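Surfaces and Finishes Forum > Coverings, Films and Laminates > Self-adhesive film over old benchtop: seams, heat, edge lift

Started by tin_ho, Jul 8, 2024

tin_ho
Looking for opinions on adhesive film for a work surface. The existing top is melamine on particleboard, sound but stained, 60 cm deep and 205 cm long. I rent, so replacing it is out. Two products are on the shortlist. One is Cleline gloss in a marble pattern, the other is Temodari matte in plain grey. Both come on a roll wider than the bench is deep, so I can run one length with no seam and wrap the front edge.

Main uses are paperwork, parcel packing and some light glue work. No cooking.

Questions:
1. Does gloss show scratches faster than matte, or does it just show them differently?
2. Is primer needed on melamine, or only on raw edges?
3. How far under the front edge should the film return? 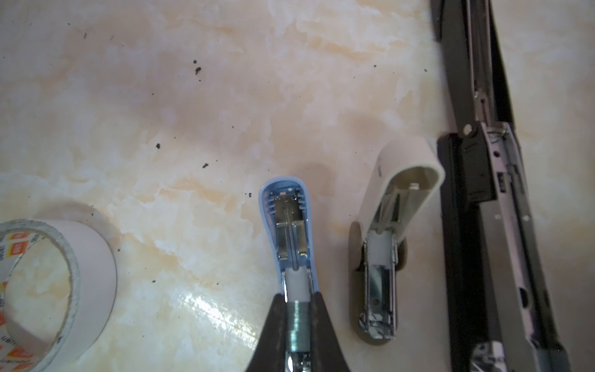 I have a plastic squeegee with a felt edge, a heat gun with a low setting, and a box of snap-off blades. The underside of the front edge is raw particleboard and a bit furry. I would sooner spend an evening on prep than redo the job in a year.

Tín Hồ

lindow_joiner
In order.

1. Differently. Gloss shows fine scratches under a low light and hides them under a diffuse one. Matte hides fine scratches but burnishes, so after a while you get shiny patches where your forearms rest. Those don't come out.

2. Raw edges only. On melamine, degrease with sugar soap, rinse, let it dry overnight, then wipe with isopropyl. Primer on a sealed face makes later removal harder, and you rent.

3. 25 mm minimum. Seal the particleboard first with two thin coats of shellac or PVA cut with water, and sand between coats. Film will not hold on furry board.

kerfuffle88
Disagree on skipping the primer. I have done a fair number of shop counters and the front edge always lets go first, right on the bend. The face near the bend is under tension from the wrap. A strip of primer 50 mm wide along the top front edge costs almost nothing and I have not had one lift since I started doing it.

lindow_joiner
That lift is from overstretching the film on the bend. If you heat it, wrap it relaxed and then post-heat the bend, there is very little tension left to pull it back. Primer covers for the technique until the tenant has to peel it off. Then it takes the melamine's decor paper with it.

kerfuffle88
I have never pulled decor paper off with primer. Old adhesive left on the surface, yes. That cleans up with citrus solvent and a plastic scraper.

tin_ho
Thanks both. What does post-heating involve on this sort of film? The Cleline sheet in the box only says "apply warmth to corners".

lindow_joiner
Once the film is down, go over every bend and corner again with the gun, hotter than you used for application, and keep it moving. It relaxes the vinyl so it forgets its flat shape. Check the maker's figure if you can find one. If the gloss level changes, you are too hot. Practise on an offcut wrapped over scrap.

quach_m
A point about pattern, as the thread has only covered adhesion. Printed marble film repeats. On a short bench you may not see it, but at 205 cm you probably will. Unroll the full length on the floor before you cut and look at it from standing height. If one vein keeps coming back, shift the length so that it lands under the monitor or the parcel scale.

The same goes for walls. Small dense patterns are forgiving at a butt joint and a large loose one is not. With small motifs you can cut in a corner and lose half a repeat, and most people would never pick it.

kerfuffle88
On walls I would still overlap 10 mm and double-cut. Butt joints open up as the film shrinks, whatever the pattern.

quach_m
Double-cut on a wall, yes, if the substrate can take a blade. On thin sheet or foam board you will score the panel. I use a strip of backing paper under the overlap to cut against, then pull it out.

tin_ho
I hadn't planned on walls, but there is a splashback behind the bench in the same stained melamine. It would make sense to do it in the same session. Would you run the wall film down behind the bench or bring the bench film up the wall?
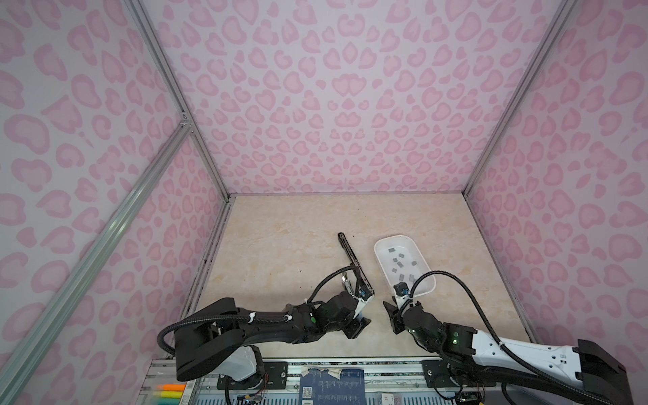 Hạnh Phan
Neither. Stop both at the joint, leave a 1 mm gap and run a thin bead of clear neutral-cure silicone. The bench moves with humidity and the wall doesn't, or at least not by the same amount. Film carried across an internal corner ends up bridging it – there is air behind it, and the first thing pushed into the corner goes through. I have replaced two that were done that way.

Use neutral cure. Acetic silicone can attack some inks and print layers, and it smells for days.

lindow_joiner
Agree with the gap. I would do the wall first, then the bench, so that any slurry you squeeze out doesn't run down onto finished work.

kerfuffle88
Who is using slurry? Apply it dry. Wet application on particleboard is asking for a swollen edge.

lindow_joiner
Wet on the face, dry on the edges. A few drops of dish soap in a litre of water, misted. It gives you time to slide a length that long into position. Laid dry, you get one attempt, and he is working alone.

Hạnh Phan
Dry is manageable alone if you hinge it. Tape the film across the middle of the bench, peel one half, cut off the liner, lay that half, then take the tape off and do the other. If the film has air-release channels in the adhesive, water defeats them, so look at the back before deciding.

tin_ho
The Temodari sample has a fine grid embossed on the liner side. The Cleline sample is smooth. I take it that means dry for the first and wet for the second?

Hạnh Phan
Yes for the Temodari. With a smooth liner either will work, but wet is easier for a first job. Leave it 24 hours before post-heating if you go wet.

quach_m
Also buy all of it from one batch. I ordered 3 rolls for a long counter last July, one of them with a different batch code, and the background shade was visibly warmer. The codes are printed inside the core at my supplier, so you have to open the wrap to check. Batch 224 against batch 224 matched perfectly.

tin_ho
Good to know. Plan as it stands: Cleline gloss on both, wall first, wet on the faces and dry on the edge, shellac on the raw particleboard, gap and silicone at the joint. I'm still undecided on the primer strip.

kerfuffle88
Do the primer strip on the left half of the front edge and leave it off the right. Report back in a year.

lindow_joiner
I would accept that as a test, provided both halves are post-heated the same.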